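繊維材料概論 補足プリント(糸の太さ・織組織・摩耗)
2022年7月25日配布

前回の板書が途中で切れたのでその続きから。試験範囲に入る。教科書の順番とは合っていないので注意、目次で「番手」を引くこと。

1. 糸の太さの表し方(続き)

恒長式と恒重式。前回ここで時間切れ。

恒長式=長さを決めておいて重さを測る。数字が大きいほど太い。
 テックス(tex) 1000mで何グラムか
 デシテックス(dtex) 10000mで何グラムか
 デニール(D、d) 9000mで何グラムか

恒重式=重さを決めておいて長さを測る。数字が大きいほど細い。
 綿番手(英式) 1ポンドで840ヤードの何倍あるか
 メートル番手 1kgで1000mの何倍あるか

毛は梳毛も紡毛も日本ではふつうメートル番手。麻は麻番手、1ポンドで300ヤードの何倍か。綿番手と混ぜないこと。毎年混ぜる人がいる。

換算。暗記しなくていいが自分で出せるように。
 dtex = デニール ÷ 0.9
 tex = デニール ÷ 9
 tex = 590.5 ÷ 綿番手
 tex = 1000 ÷ メートル番手

例。70デニールのナイロンフィラメント糸。70÷9で7.78tex。9で割るだけ。これを綿番手に直すと590.5÷7.78でおよそ76番手。綿糸としてはかなり細い部類、シャツ地の高級品くらい。ただしフィラメントと紡績糸を番手だけで比べてもあまり意味はない。毛羽の有無、撚り、かさ高さが全部違う。

同じ70デニールでも素材が違うと直径が違う。密度のせい。
 ナイロン 1.14 g/cm3 → 断面を円、すき間なしとして 93μm
 ポリエステル 1.38 g/cm3 → 同じ仮定で 85μm
式は d = √(4T/πρ)。単位をそろえる。Tをg/cmに直すところで桁を落とす人が多い、途中式を必ず書く。実際の糸はフィラメントの間にすき間があるのでもっと太い。この計算は下限だと思っておく。

「70D/24f」のような書き方。スラッシュの後ろはフィラメント数。割れば1本あたりの太さ(単糸繊度)。1本が細いほど柔らかい。同じ70デニールで本数が違う生地見本を回すので触って比べること。戻すときは袋の番号順に。前のクラスで順番がめちゃくちゃになって困った。

2. 織組織

三原組織:平織、斜文織(綾織)、朱子織。これ以外は全部この三つの変化か組み合わせとして説明できる、とゆうのが教科書の立場。からみ織とパイル織は別扱い。

平織
 たて糸とよこ糸が1本おきに交互。交錯点がいちばん多い。
 薄くても丈夫、目ずれしにくい。硬い。しわになりやすい。
 例:ブロード、ポプリン、タフタ、帆布

斜文織
 交錯点が斜めに並ぶ。畝(斜文線)が出る。
 平織より柔らかい。糸を密に打ち込めるので厚地にできる。
 表と裏で見え方が違う(2/2は両面とも同じくらい)
 例:デニム、ギャバジン、サージ

朱子織
 交錯点をできるだけ散らす。浮きが長い。
 光沢、すべりがよい。引っかけに弱い。
 5枚朱子、8枚朱子が普通。飛び数の条件は前回やった通り。1と(枚数−1)は不可、枚数と公約数を持つのも不可。6枚朱子は規則的なものが作れない。

組織図を描く課題、提出は方眼紙。たて糸が上にくるところを塗る。逆に塗ってきたら半分しか点をあげられない。完全組織の一単位を太枠で囲むこと。忘れやすい。

鞄地に使われる組識の話。ほとんどが平織か、その変化のななこ織(バスケット織)。太いフィラメントを2本引きそろえて平織と同じように組む。バリスティックと呼ばれるものはこの手。交錯点が減るぶん糸が動けて、引き裂きに強くなる。

どうして交錯点が減ると引き裂きに強くなるか。引き裂きのとき、先端で糸が寄り集まって束になれるから。平織をきつく打ち込むと糸が動けず、1本ずつ順番に切れていく。引張強さと引裂強さは別の話。ここは試験に出す。

リップストップは平織の地に一定間隔で太い糸か引きそろえの糸を入れる。格子に見えるやつ。裂けがその糸で止まる、または遅れる。重さをほとんど増やさずに済むので薄地に使う。

コーティングをかけると引裂強さは下がることが多い。樹脂が糸を固定するから。シリコーン系だとすべりが残って下がりにくい。ポリウレタンは下がりやすい。厚みと含浸の深さによるので一概に言えない。ここは口頭で補足する。

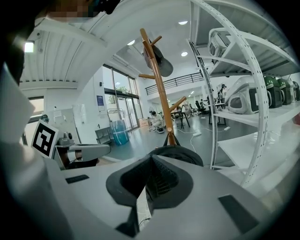 織物のたて糸とよこ糸は、どちらが強いのですか。

たて糸側が強いことが多いです。たて糸は織機の上で張力を受け、綜絖や筬とこすれるので、撚りの多い丈夫な糸が選ばれ、密度も高めに設計されるのが普通です。ただし糸使いが同じで密度も近い生地では差が小さくなります。測るときは必ず両方向で試験片を取り、結果も分けて書いてください。

3. 摩耗試験

何を測っているか。こすれに対する抵抗。これだけ書くと簡単だが、数字の読み方が難しい。

方法いろいろ
 マーチンデール法 リサージュ図形を描いてこする。多方向。
 ユニバーサル形 平面、屈曲、折目など部位を変えられる。
 テーバ形 回転する摩耗輪。厚地やコーティング品。

終点の決め方
 糸が切れた時点(平面なら2本切れたら、など方法によって違う)
 穴があいた時点
 決めた回数での質量減少
 外観の変化(級判定)

終点が違うデータを並べて比べてはいけない。回数だけ大きく書いてあるカタログは疑うこと。押圧荷重が書いてあるか、摩擦布は何か、そこまで見る。

演習データ。教材用の生地3種。名前は配布元の呼び名そのまま。
 Iltex 平織、ナイロン、片面コーティング
 Stitelis 2/2斜文、ポリエステル
 Nông ななこ織、ナイロン、コーティングなし

Stitelisは4000回で外観変化あり、糸切れなし。毛羽というよりてかり。繊維表面がつぶれて光の反射が変わったと読む。質量減少はほぼゼロに近い。つまり質量だけ見ていたら「変化なし」になってしまう。外観だけ見ていたら「だめ」になる。どちらも正しくない。何に使う生地なのかで決める。

Iltexは面によって結果が違う。コーティング面をこすると樹脂が先に削れる。そのあと糸が出る。グラフに折れ曲がりが出るのはそのせい。折れ曲がりの前と後で別々に傾きを取る。全体に一本直線を引いたレポートは返します。

Nôngのデータは自分で測る。班ごと。試験片の採り方:
 耳から全幅の10分の1以上離す
 同じたて糸、同じよこ糸を含まないようにずらす(階段状に)
 しわ、折り目、きずを避ける
 標準状態(20℃、65%RH)で調湿してから
調湿は前日から入れておく。朝入れて昼に測るのはだめ。

水分率のおさらい(公定)
 綿 8.5%
 毛 15.0%
 絹 11.0%(教科書の版によって12.0になっている、今回は11.0で計算)
 ナイロン 4.5%
 ポリエステル 0.4%

ナイロンは湿ると強さが少し落ちて伸びが増える。綿は逆で湿ると強くなる。レーヨンはがくっと落ちる。ポリエステルはほとんど変わらない。なぜか、吸う場所を考える。アミド基、水酸基、エステル。非晶部に水が入って分子間の水素結合を切る。綿だけ逆になる理由は教科書の図が分かりやすいので見ておくこと。図の軸の単位だけ誤植あり、授業で直した通り。

4. 使っているうちに起こること

試験機の中と実際の使用は違う。当たり前だがレポートの考察でみんな忘れる。

鞄でいえば、いちばん先に傷むのは布の真ん中ではない。角、底、肩ひもの付け根、ファスナーの縁。曲げと摩擦が重なるところ。付け根は縫い目に力が集中する。縫い目の強さは布の強さとは別に測る(縫目強さ、滑脱抵抗力)。平織のフィラメント織物で密度が粗いと、糸が切れなくても縫い目のところで糸がずれて口があく。これが滑脱。布の引張強さだけ上げても直らない。縫い代を広くする、テープでくるむ、組織を変える。

テープ類(ウェビング)は細幅織物。広幅とは織機が違う。ニードル織機だと片側の耳が編み目になるので、そこがほつれの起点になりやすい。ルーペで両方の耳を見比べると分かる。やったことない人は自分の鞄のひもで見て。

光。ナイロンは紫外線で黄変と強度低下。黒原着(カーボン)はかなり持つ。後染めの黒と原着の黒は別物。見た目では分からないことが多い。切って断面を見る。ポリエステルはナイロンより光に強い。屋外で張りっぱなしのものにポリエステルが多い理由の一つ。

加水分解。ポリウレタンのコーティングがべたつく、はがれる、あれ。エステル系が弱い、エーテル系は比較的強い。使わずにしまっておいても進む。水分と温度。高温多湿の押入れが最悪。着ていないから新品同様、ではない。
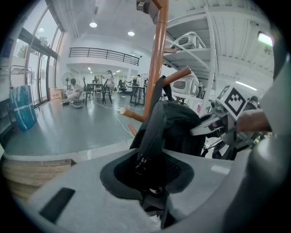

Định Khổngからは、加水分解と光劣化は結局どちらも分子鎖が切れるのだから、引張試験だけでは区別できないのではないか、という指摘があった。それに、はがれたのが樹脂だけなら基布の強さは残っているはずで、先に層を分けて測るべきだとも。

その通りなので下に足しておく。
 区別の手がかり
 光 表側、日の当たる面から進む。裏と差が出る。
 加水分解 面の向きに関係なく樹脂層全体。べたつき、におい。
 赤外(IR)でカルボニルまわりの変化を見る。来期の実験でやる。
 層を分ける 溶剤で樹脂を落とす方法は基布を傷めないものを選ぶ。ナイロンにギ酸は絶対だめ、溶ける。

ついでに溶解による鑑別。ナイロンはギ酸に溶ける、ポリエステルは溶けない。混用率の試験で使う。アセテートはアセトン。綿と麻は溶解では分けられないので顕微鏡。綿は天然のよじれ(リボン状)、麻は節。毛はスケール。絹は三角に近い断面。

燃焼の鑑別も一応。
 綿・麻 紙の燃えるにおい、灰は柔らかい
 毛・絹 髪の燃えるにおい、黒くもろい塊
 ナイロン 溶けながら縮む、硬い玉が残る
 ポリエステル 溶けながら燃える、黒っぽい煙、硬い玉
 アクリル 溶けながら燃える、黒いもろい塊
混紡だとあてにならない。加工剤が入ってもずれる。必ずドラフトの中で、ピンセットで。素手で持たない。

5. レポートについて

題目「Nông生地の平面摩耗と組織の関係」
 書くもの:試験条件、試験片の採り方の図、生データの表、グラフ、考察
 考察では必ずIltexかStitelisのどちらかと比べる。両方でもいい。
 感想はいらない。
 有効数字をそろえる。電卓の表示を全部写さない。

Skanardaleの生地カタログを参考文献に挙げる人は、ページと版を書くこと。版によって目付の値が違っている。目付(g/m2)とオンス表記(oz/yd2)も混ざっているので自分で換算、1 oz/yd2 = 33.9 g/m2。デニムのオンスも同じく1平方ヤードあたり。

再提出は一回まで。組織図の塗り間違いだけならその場で直して返す。

11月の後期第一回までに読んでおくところ:教科書の編物の章。よこ編とたて編の違い、ウェールとコースの向き。織物のたて・よこと混同しない。

正誤 前回プリントの「綿番手が大きいほど太い」は「細い」の間違い。すみません。直しておいて。

方眼紙が足りない班は教卓の横から取る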